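Neststead Home Inventory: User Guide
Section 8. Adding Small Items and Storage Units

Last revised 6 Aug 2018
Maintained by Aminu Iyamu

Use this section after you have created at least one room. If your room list is still blank, go back to Section 2 and finish that first. You will need your account password and a tape measure.

Before you start

Empty one storage unit at a time. Working on two at once is the usual cause of items being filed under the wrong heading, and moving them later is slow.

Note: The Basic plan holds 499 items. The Family plan holds 1,544. A storage unit counts as one item, and so does everything you list inside it. The number you have left is shown at the bottom of the Rooms page.

Adding a storage unit

1. Open Rooms and select the room where the unit is kept.
2. Select Add, then Storage Unit.
3. Type a short name. Use the place as well as the type, such as "hall cabinet" or "desk drawers, left."
4. Enter the height, width and depth. Measure the outside of the unit with the drawers closed.
5. Choose a material from the list. If you aren't sure, choose Other. You can change this at any time.
6. Enter the number of compartments. Neststead numbers them from top to bottom, then left to right.
7. Select Save. The unit appears in the room list with a gray tab beside it.

Caution: Changing the number of compartments after step 7 clears the contents of any compartment that is removed. Print the contents page before you make the change.

Adding loose items

1. Select the storage unit, then the compartment number.
2. Select Add Item.
3. Type a name and, if you have it, the maker's name and model number. For a Steiner wall clock, for instance, the number is on a sticker behind the battery cover.
4. Enter the purchase price. Leave the box blank if you don't know it. A zero will be included in the room total as a zero.
5. Attach a receipt if you have one. PDF and JPG files are accepted.
6. Select Save and Next to stay in the same compartment, or Save and Close to return to the room.

Items of the same kind can be entered as a group. Turn on Group in step 2 and enter the quantity. Groups are best for things like spare keys, batteries and sewing supplies. Anything you would claim for separately should have its own entry.

Importing from Clikby

Lists made in Clikby can be brought in as a CSV file. Go to Settings, then Import, and choose the file. Column names must match the ones in Appendix B. Photos do not come across and have to be attached again.

Further reading: Sorting a Drawer Cabinet
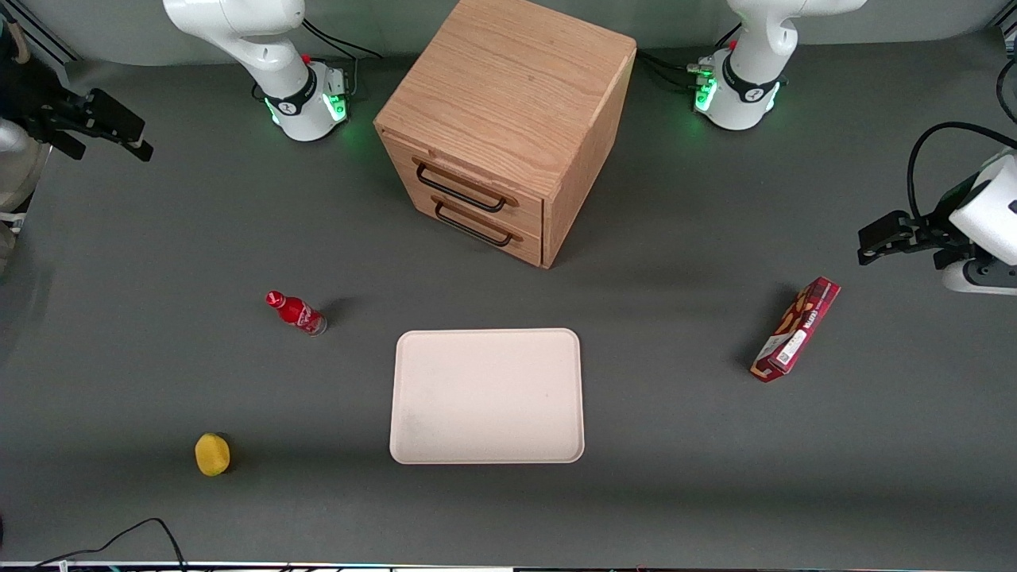 2 min read

A wooden drawer cabinet should be entered as a single storage unit, whatever is kept in it. Small objects left out on the table are not part of the cabinet. Enter them under the room, or wait until they have been put away and then add them to the right compartment.

Printing labels

1. Select the storage unit and choose Labels.
2. Choose the sheet size. Stititz label sheets use the Narrow setting.
3. Print a test page on plain paper and hold it against the label sheet.
4. If the text sits too high, raise the top margin by one step and test again.
5. Load the label sheet and print.

Note: Labels show the compartment number and the unit name only. Prices are never printed.

For shared access and passwords, see Section 9.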